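Follia Finds Her Weather

On her third album, the singer from Stitville slows down, sings lower, and lets the room in

I have been carrying this record around with me for the better part of March, and I do mean carrying it. It has been to the grocery store, to the dentist, up and down the hill behind my apartment more times than my knees would like, and through one very long bus ride during which the woman beside me finally tapped my arm and asked what on earth I was smiling at. I took out one earbud and handed it to her. We rode the last nine stops like that, two strangers leaning toward each other so the cord would reach, and when she got off she made me write the name on the back of her receipt.

The name is Follia, and the album is called Ngui. If you already know her from the first two records, you may want to sit down, as this one goes somewhere else entirely.

Those early albums were bright, busy things. Follia came up playing the back rooms of Stitville, where you had to be loud to be heard over the bar, and her songs were built for that work. Everything clapped. Everything had a chorus that arrived before you had your coat off. I loved them (I still do, and I will still dance to "Ladder Song" at any wedding that will have me), but I remember thinking, somewhere in the middle of the second one, that I had no idea what her voice sounded like when she wasn't trying to reach the people standing by the door.

Now I know. It sounds like somebody talking to you from the next pillow.

The album opens with a full minute of upright piano, played slowly and a little unevenly, with the pedal creaking every time her foot comes down. A tidier producer would have scrubbed that creak away. She leaves it in, and by the second verse you're waiting for it the way you wait for a friend's particular laugh. When she finally sings, she comes in almost a full octave lower than we're used to, and she takes her time about it. The first line is only five words long and she spends most of a breath on each one.

She made the record at Zultport, the old ferry building on the harbor that has been a studio on and off for years. If you have ever heard anything recorded there you'll know the sound: a big, soft, slightly damp echo, as if the water had crept in under the floor to listen. The band set up in the waiting hall and played everything together, facing one another, and you can hear them being careful. There's a moment in "Low Gate" where the drummer switches from sticks to brushes halfway through a bar, and there is a small gap where he's picking them up, and the bass player just holds the note and waits for him. I must have gone back to that gap thirty times. It's such a courteous little thing.

Not that it's all hush. "Tin Summer" has a horn part that comes barging in like an uncle at a birthday party, and "Somebody's Coat" is as close as she gets here to the old clapping days, with a tambourine and a group vocal that sounds like it was recorded on a staircase. I'll admit I was relieved when it came along at track five. An album this gentle needs somebody to open a window now and then, and she has always had good instincts about when a listener is about to drift off.

The center of the whole business, though, is the title song. It runs long, longer than anything she has done before, and for the first few minutes it doesn't seem to be in any hurry to become a song at all. There's a guitar figure, four notes, going around and around. There's a hum underneath it that might be an organ and might be her. Then the words come, and they're about a house she lived in as a girl, and the order in which her mother turned off the lights at night. Hall, stairs, kitchen, porch. She sings that list three times, and the third time she leaves out the porch. I was standing in line for stamps when I first noticed it, and I had to go and look hard at a poster of mailing rates until I'd pulled myself together.

Do I have complaints? A few. "Harbor Dues" feels like a sketch that got invited to the party because it was already in the car. The lyric in "Ribbon" leans on the moon a bit more than the moon can bear. And the sequencing in the second half puts two slow waltzes back to back — lovely waltzes, both of them, but I'd have slipped "Tin Summer" in between and given everyone a chance to stretch their legs.
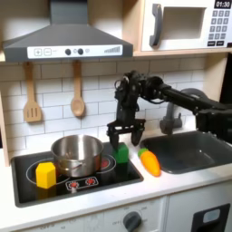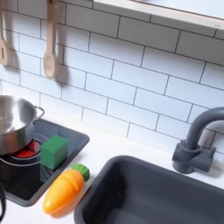
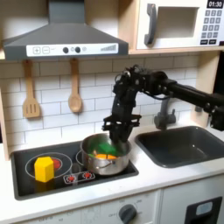

I took some of those complaints with me to the album's first live outing, which was held at the Stitville grange hall in front of 230 people, a good many of whom seemed to have taught her, babysat her or sold her a car. She played the record straight through in order, waltzes and all, and I have to report that the waltzes worked beautifully. In the hall, the second one felt like the first one turning around to say one more thing before it left. An older couple near the coat rack got up and danced to it, very slowly, and a few others followed, and by the last chorus the folding chairs had been pushed back to the walls.

She didn't say much between songs. She thanked the band, she thanked whoever had tuned the piano, and before the title track she asked if somebody would mind switching off the big light over the stage. Then she played it in the glow from the exit sign, and when she got to the list the third time around, she sang the porch.

I asked the man next to me if I'd heard it right. He nodded and blew his nose. I've been back to the record since, and the porch is still missing there, and I think I like having both.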